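19 May 2023
Open afternoon at Verstraete, Skususville. Notes by Xiomara Mbeki, for me and for whoever on the bench wants them.

Got in late last night and I'm writing this up before the details go. Short version: go if they run it again! I went expecting a sales tour and came away with four pages of scribble and a sore neck from looking up at the gantry.

The building is an old mill (1828 over the door) and they have kept the thick walls and the terrible stairs. Main hall downstairs with two palletising cells, both running. Upstairs is where the interesting people are. They let us in 8 at a time, so there was a good deal of standing on the landing, but I got talking to a pair from Noner who do fruit packing and they told me more about suction cups in ten minutes than I have learned in a year. Bellows cups with a softer lip for anything waxy. Try this on our pears.

First demo: drawer opening. An arm on a wheeled base, a kitchen unit from a flat-pack shop, and the arm has to find the handle, pull, and stop before it yanks the drawer off its runners. It did it nicely most of the time. What I liked was that they showed the bad runs as well. One pull went in at an angle, the drawer jammed, and the force limit cut in with a very polite beep. They back off a little, straighten up and try again, and the second go worked. We just stop and sulk. I want the backing-off thing on our rig by the end of the month.

They rehearse all of it in simulation before the real arm is allowed near the unit. The sim work is done in a package they call Inamham, written in-house, and this was the part I'd come for. Upstairs they had it running on a big screen and were happy to be interrupted, so I interrupted them a lot.
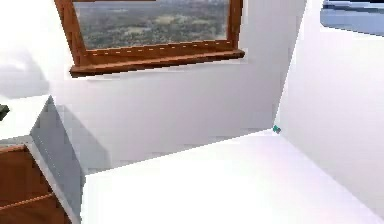 Each practice run gets its own room, and the room changes from one run to the next: furniture shifted, wall colours, where the light comes from, what the worktop is made of. A batch is 100 rooms. They used to do much bigger batches and found the arm wasn't getting any better for it, so now they spend the time checking that the rooms make sense. I asked how many bad ones slip through and got a laugh and a "more than we'd like". Drawers that open into a wall are the usual trouble. They have a quick check for that now which swings everything open once and throws the room out if anything touches.

Asked about lighting, as that's been our headache since March. Their answer was to stop trying to make it pretty. Very bright surfaces, hard shadows, odd tints, let the arm see all of it in practice and it stops caring. Our own sim is lit like a dentist's advert from one end to the other. No wonder it fell over the first time the sun came through the workshop blinds.

Friction is where they're still guessing, same as us. They give every drawer a random stiffness within a range and the range came from one of the team going round the building with a spring balance pulling every drawer in the place. I love this. I'm doing it here tomorrow, starting with the awful one under the pillar drill.

Second demo was the gantry, picking mixed boxes off a belt. Fast and very loud. Cycle time on the board was 30 seconds for a full layer. Lovely to watch but not much in it for us, we haven't the ceiling height. I did note how they route the air line: down the inside of the column in a spiral sleeve, with a strain relief at each end. Ours is cable-tied and it shows.

Had a go on the teaching handle afterwards. You grip it, walk the arm through the move by hand, and it plays it back. Much lighter than ours. I managed to post a wooden block into a box on the third try and was absurdly pleased with myself. The woman after me did it first time.

Things to do, in no real order:

Back-off and retry on the drawer pull. Copy the idea, keep our own force limit.
Swing-everything-open check in the room generator.
Vary the lights properly, including the ugly ones.
Spring balance. Find it first (last seen near the paint cupboard).
Order two soft-lip bellows cups, small size.
Redo the air line.

Still to ask them: how they handle a handle that's just a groove, and whether the retry counts as a success in their figures. I forgot both while I was standing there with a biscuit in my hand. They've said they'll answer emails, and the Noner pair want to see our pear rig, so I've said yes to a visit and will need to tidy up.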